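Skurnia Club Handbook
Section 4: Setting up the shelf task

This section covers the bottle-picking practice run used by the club in the weeks before the Heffernan Cup. Read Section 3 (power and emergency stop) first. If you have not been signed off on Section 3 by Archana Pathak or Conall Quinlan, you can watch but not operate.

You need two people for every run: an operator at the laptop and a spotter holding the stop button. The spotter does nothing else while the arms are live.

4.1 Before you switch on

1. Sign the run sheet and write down the battery number. Batteries with red tape on the handle are for bench tests only.
2. Walk the floor between the robot and the shelving. Pick up cable ties, caps, tape and anything else the base could roll over.
3. Check that the shelving does not rock. If it does, turn the foot under the loose corner until it stops.
4. Check the bolts on both gripper fingers with the small hex key. Snug is enough. Overtightened bolts have stripped two finger plates this season.
5. Run your hand along each arm cable from the shoulder to the wrist. The cable should have slack at every joint and should not cross the fingers.

CAUTION: Do step 5 with the power off. A cable caught in a finger joint will be cut the first time the gripper closes.

4.2 Stocking the shelves

6. Keep each kind of bottle in its own row. The color sorter was trained on grouped rows and gets worse when they are mixed.
7. Turn labels to face the aisle.
8. Push each row forward until the first bottle is one finger width from the shelf edge.
9. Do not use glass. Do not use bottles that have been opened, even if the cap is back on.

Note: The grip force is set for full bottles. Half-empty ones get crushed.

4.3 Power up and home

10. Turn on the base, then the arms. Wait for the long tone.
11. On the laptop, open the Gurberg panel and press Connect. If it fails, see 4.6.
12. Tell the spotter "homing" and wait for the answer. Press Home. Both arms move to the ready position, which takes 14 seconds.
13. Open and close each gripper once from the panel. The two fingers should meet in the middle. If one side arrives first, stop and recalibrate (Section 6).

4.4 Wrist camera check

14. Open the camera tab and select the wrist view.
15. Confirm that you can see both gripper fingers low in the view. If only one shows, the camera mount has turned on its bracket.
16. Confirm that the shelf rows are readable by color. Strong ceiling light can wash out the pale bottles, so set exposure to manual and start at 400.
17. Save one still to the run folder before you move anything.

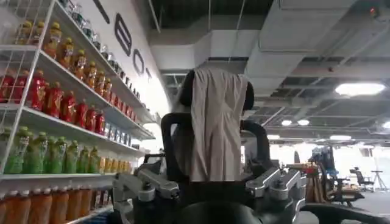 18. Set speed to Slow for the first pick of the day. Normal speed is allowed after three clean picks in a row.
19. Choose a row and press Pick. The operator calls out the row, and the spotter repeats it.
20. When the gripper has closed, wait for the force reading to settle before pressing Lift.

CAUTION: Never reach in to straighten a bottle during a run. Press stop, wait for the arms to go slack, then reach.

4.5 Logging

Enter every attempt, including the bad ones. The log had 1,209 attempts in it at the end of January and the failed ones have been the most use for tuning. Put dropped bottles under D, missed grips under M and stops by the spotter under S. Sinéad Brennan merges the logs, so please don't rename the columns.

4.6 If something goes wrong

Panel will not connect: check that the laptop is on the Fendley network and not the guest one. Restart the panel, not the robot.

Arm stops halfway: read the joint number on the panel. Joint 4 trips most often, usually from a tight cable. Power off and repeat step 5.

Gripper closes on air: the depth offset is wrong. It should be about 4 mm. Indrek Lukoševičius keeps the current value on the card inside the laptop lid.

Anything else: press stop, leave the robot where it is and find Vaughan Baxter.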